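I've been learning to sew since April, and I don't mean quilts. I mean stitches, the kind that close you up after surgery. My neighbor Carmela Bortolotti teaches it in Tiledton, and she let me sit in on her evening practice (I write about hand crafts, so I begged!).

My opinion, after 13 evenings of this: thread deserves way more respect than it gets. Everybody gawks at the shiny metal tools, and sure, I do too, they're gorgeous. But the thread is where all the trouble lives. It loops, it slides, it wanders off exactly where you don't want it.

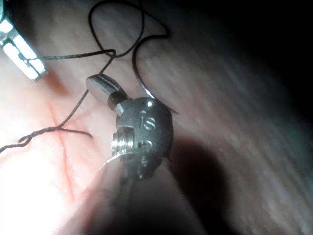

Carmela makes beginners spend 45 minutes just handling thread before they tie a single knot, and I think every sewing class on earth should copy her. My grandmother would have agreed, and she only ever hemmed curtains. You can buy a nicer needle holder any day of the week. Patience with a loose loop takes a whole lot longer, and I'm still working on mine.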